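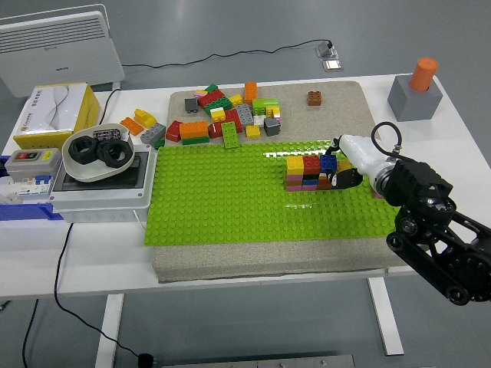 Went back into the Jendari list of canceled group trips, the one being passed around as proof that the new border screening rules have emptied out the school and youth club calendar. It has 217 rows. People keep quoting that number as if every row were a bus full of kids that stayed home, and I don't buy it yet. A row is a line somebody typed. Some are news clips, some are forwarded emails, some are a single sentence with a town name and no group. If I think of it in bricks, what we have put together so far is like that short stack on the green baseplate, two or three high with a yellow and a red on top, and the rest of the evidence is in a loose pile of mixed colors up on the mat. I would not publish off the stack, and I certainly would not publish off the pile.

What I did: pulled 50 rows and tried to trace each one to a statement made by the group itself. Board minutes, a notice to parents, a post on the group's own page, a reply to us, anything with the group's name on it. A news story that only quotes "a parent" did not count. Neither did another list.

Got 42 that trace back to something real. Better than I expected, and I'll say so before I start complaining. These are real groups and they really did drop a trip, or at least they said they were dropping it when they wrote to the families. I have not checked whether any of them went later under another name or with fewer kids. That happens more than you'd think with band trips.

Then the part I cared about. Of the ones that traced, how many give the screening rules as the reason, in their own words, with no other reason next to it? Two. I read them both again after lunch to make sure I wasn't being mean. Most of the others give a bundle. Bus prices went up, the host school backed out, parents were nervous, a teacher left, "the situation at the border." You can't pull one thread out of that and call it the cause. You also can't say it played no part. A parent who is nervous about the border and a parent who is nervous about money write pretty much the same email.

I want to be careful here because the two are strong. One has a kid in the group whose passport would have meant extra questioning, and the leaders decided that if one child might be turned back, the whole group would stay home. The letter is plain and a bit angry. I believe every word of it. My problem is with taking that letter and stapling it to the front of a list where most rows say something much weaker.

Problems with the list itself, for whoever picks this up:

"Canceled" covers canceled, postponed, moved to another country, and never booked. I found a choir marked as canceled that had only been talking about a trip. They had no deposit down and no dates. I'd call that an idea.

The date column is the date the row was added. It is being charted as if it were the date of the decision. So the spike everybody likes, right after the rules were announced, may just be when people heard about the list and started sending things in. I said this in the margin of the last entry and it is still being charted that way.

There's no column for trips that went ahead. I know it's harder to collect. Groups don't put out a notice saying the bus left on time. But without it we have a top number and no bottom number, and I don't see how anyone gets a rate out of that.

Ran the same rows through Ovine to look for duplicates. It flagged a handful that I agree with and a few that I don't (it thinks any two groups with "youth orchestra" in the name are the same group). It missed one pair completely, where a district and a school inside the district had each sent in the same trip. I merged that by hand. Left the Ovine settings where they were so the run can be repeated. Please don't tune it until the numbers look good — write down what you changed first.

Bùi sent over their booking summary for student groups. They're a travel firm, they sell the trips, and they would like the rules gone, so I'm reading it with that in mind. Bookings are down on their chart. The chart starts in their best season, and no earlier seasons are shown. I asked for the years before that. They said they'd look. It may well be that the drop is as bad as they claim, but I can't tell from a line that begins at the top of a hill.

On the other side, the claim that the rules have had "no measurable effect on youth travel" is no better supported. As far as I can find, it rests on total crossings, and a scout troop or a swim team is a drop in that bucket. You could cancel every school trip in the state and the total would hardly move. So that one goes in the doubtful column too.

Where Kasska should stand for now, in my opinion: we can say that a good share of the reports are genuine cancellations. We can say that a small number of groups blame the screening rules directly, and quote them if they agree. We can't say how many trips the rules stopped. The draft headline says "hundreds," and I crossed it out. I expect it to come back.

A colleague asked whether this is too strict, and whether any group should have to prove its reasons to us. Fair question. They don't owe us anything. But once we print a number we do owe something to the people reading it, and I'd like to be able to open the folder for any row and find a piece of paper in it.

Still open:
- Trace the rest of the rows, same test as the sample. No shortcuts with news clips.
- Split "canceled" into at least four kinds.
- Ask the traced groups when they decided. A rough month is fine.
- Ask some groups that did travel. I don't have a good way to find them. School newsletters, maybe, though those are written to make everything sound lovely.
- Chase Bùi for the earlier years.

My sample was not random, by the way. I took every row from the front of the file until I had enough, and the front of the file is where the early, careful entries are. The later ones look thinner to me. So the traced share is probably flattering, and I'd want a proper draw before anyone repeats it outside this room. Will redo it tomorrow if the file stays still long enough.

August, 4:40 p.m.
By the checking desk, Kasska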